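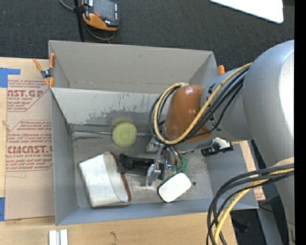 灰色大料盒,放在浅色木桌面上

Dekcombe 敞口灰色周转盒(大号)

库存:有货
货号:DK-353
页面更新:2025-05-11

我们店里卖过的收纳盒不少,能让同事们下班自己掏钱买一个带回家的,就数这一款!Dekcombe 的大号敞口盒做得很朴素,没有盖子,没有花纹,也没有那种用两个月就断的塑料搭扣,可是一上手就知道好用:口大,手伸进去不别扭,东西放在哪儿一眼看到底。

我们最早进这款盒子是给车库和工具间准备的,后来发现买回去的人什么都拿来装。有人放在玄关装狗绳、飞盘和网球,有人放在阳台上换盆用(土撒在盒里,倒回去就行,地板干干净净),还有一位老顾客买了2个,一个装孩子的积木,一个装拼到一半的积木,据说从此周末早上再也没踩到过。

尺寸与选购

网页上这一款是大号,同系列还有小号的 Ino 和带提手的 Kallow。怎么选?我们的建议很简单:先想想最长的那件东西是什么。放得下一把长柄园艺剪,或者一只横着躺的水壶,就选大号。如果只是装螺丝、电池、胶带这类零碎,Ino 更合适,东西不会在里面滚来滚去。经常要从屋里搬到院子里的,请直接看 Kallow,提手真的省力!

大号摆在普通书桌上会占去不小一块地方,下单前最好拿卷尺在桌上比一比,或者用报纸剪一张差不多大小的垫在那儿,过一两天看看碍不碍事。这个笨办法我们自己也在用,很灵。

日常用法

敞口盒最怕变成“什么都往里扔”的盒子。我们喜欢一盒只管一件事:出门要带的、洗完要收的、等着修的,各归各的。盒子外侧贴一条纸胶带,写两三个字,家里其他人也就知道该往哪儿放了。胶带用久了边角会翘,换季时撕掉重写一张正好。

圆的东西(球、线团、橙子)单独放一侧,中间隔一块折起来的毛巾,搬动的时候就安静多了。软的小袋子可以平放在旁边,里面塞手套或者发圈,找起来很快。

放在架子上用的话,请把盒子整个推进去,四边都落在层板上。高过肩膀的位置不太推荐,敞口盒端下来的时候容易倾斜,里面的东西会先跟您打招呼。

清洁与保养

平时用拧干的软布擦一擦就够了。有油渍时,加一点中性洗涤剂,擦完用清水再过一遍,敞口朝下晾干。钢丝球和粗砂纸请不要用,会留下划痕。盒底的角落容易积灰,一支旧牙刷就能解决,刷两下倒出来,特别痛快。

用得多的盒子,盒底迟早会有磨痕,装工具的尤其明显。我们仓库里那几个从开店用到现在,样子早就旧了,照样天天上岗,我们反而更喜欢它们那副样子。介意的朋友可以在底下铺一层毛毡,Panasiuk 的灰色裁剪毛毡刚好和盒子同色,用剪刀就能裁,洗过也不起球。

配送

满200元包邮,大号盒子体积大,我们会用整只纸箱单独发出,不和其他商品混装。偏远地区请先留言,运费我们算好了再请您付款。收货后先别急着扔纸箱,看看盒子边角有没有磕碰,有问题拍张照片发来就好,换货的运费由我们承担。

给工作室、学校和小型仓库的朋友:一次购满900元可以享受团购价,大号、Ino 和 Kallow 混着买也算在一起。需要开票的话,请在备注里写清抬头和税号。

常见疑问

能叠放吗?空盒可以套着放,装了东西就不要往上摞了。

能放在户外吗?有屋檐的阳台没问题,长期日晒雨淋不建议。

有盖子卖吗?暂时没有。问的人很多,我们从一月起就在跟厂家念叨这件事,一有消息会第一时间放到这个页面上!

有别的颜色吗?目前只有灰色。耐看,也不抢眼,和木桌面放在一起特别舒服。

相关商品:Ino 小号敞口盒 | Kallow 提手盒 | Panasiuk 灰色裁剪毛毡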